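Storing artificial flowers between seasons without crushing the heads

Last updated: 13 August 2025

bukitz_hall

I look after table decorations for a rental hall and we have moved from fresh flowers to artificial ones. The stock is a mix of single stems (gerbera type, some lilies) and ready-made bouquets with the stems wrapped together. They go into storage in January and come out again in spring. Last year everything went into two plastic bins with lids, laid flat in layers. When I opened them the petals on the lower layers had creases across them, several leaves were folded at the vein, and one bouquet had a permanent flat side.

I would like to know:

Whether they should be stored upright or flat.
Whether the creases can be removed, and at what temperature.
Whether bouquets should be taken apart first. The wrap on ours is tight and I would prefer to leave it alone.

The storage room is dry but it gets warm under the roof. Shelf depth is 600 mm, so anything longer than that has to go in diagonally or be bent. Budget is small. I have seen the Drokano stem racks but they are priced for shops.

Oltomlow

Just hang them upside down from a rail with a trash bag over the top. Mine have been like that for years and they are fine. Don't bother with bins.

Tanvir Bhuiyan

Hanging works for single stems with a wire core. I would not do it with a heavy bouquet in a warm room. The weight of the heads pulls on the glue joint where the bloom meets the stem, and hot-melt glue softens well before the fabric is affected. If the blooms are a push fit on a plastic peg, they can come off completely.

Upright is the better position if you have the height. Use a tall carton with cardboard dividers, one bouquet to a cell, stem down. The cell should be wide enough that the outer leaves touch the walls without folding. If they fold, the cell is too narrow and you will get the same vein creases you have now. For single stems, several can share a cell if the heads are staggered, the tallest in the middle.

If you have to store flat, use one layer per box. The damage you describe comes from the upper layers. A shallow box of the kind used for shirts or gift wrap is deep enough for most single stems. For a bouquet, measure through the thickest bloom and add a little. Roll a sheet of plain tissue and put it under the neck, directly below the lowest bloom, so that the head is not carrying the load on its back petals. Leave the wrap on. Once it has been opened it rarely goes back as tight, and the filler sprigs work loose.

On the creases: polyester petals respond to steam, plastic leaves respond to warm water, and the two should be treated separately. Hold the petal 2 hand widths from a garment steamer, a few seconds at a time, and shape it with your fingers as it cools. Do not iron. For the leaves, use water that is hot to the touch but well short of boiling, dip, flatten on a towel, and leave until cold. I can't give you a temperature that is safe for every make. Test on a leaf at the back of the stem. Colored petals, dark red especially, should be tested for bleeding before any moisture goes near them – keep them off white blooms until they are fully dry.

Before packing, lay the pieces out on a clean table and sort by head shape and stem length. Color is the wrong key for this, as a flat daisy-type head and a ruffled head need different box depths even when they match. 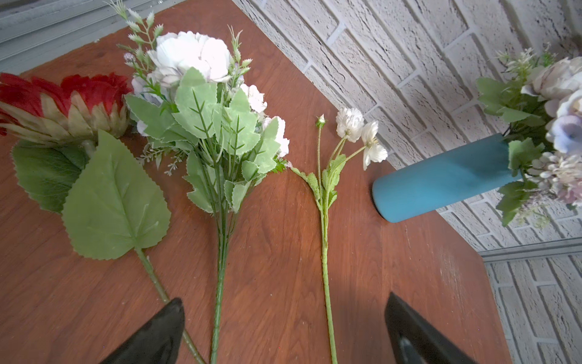 Sorting also gives you a chance to check the underside of each head. The small green parts below the petals are usually a separate molding that slides on the stem. If it has slipped down, push it back up before packing, otherwise the petals have no support and will droop over the storage period.

Dust them first with a soft brush or a hair dryer on the cool setting. Dust left on over a warm season is harder to remove.

For the shelf depth, measure the bouquets with the leaves relaxed. My longest is 533 mm and goes into a 600 mm carton with tissue at both ends. Anything over that I store upright on the floor. For cartons, Ait Brahim sells plain ones with loose dividers that can be recut. Put a label on the end panel giving the stem length, so the box can be identified without pulling it out.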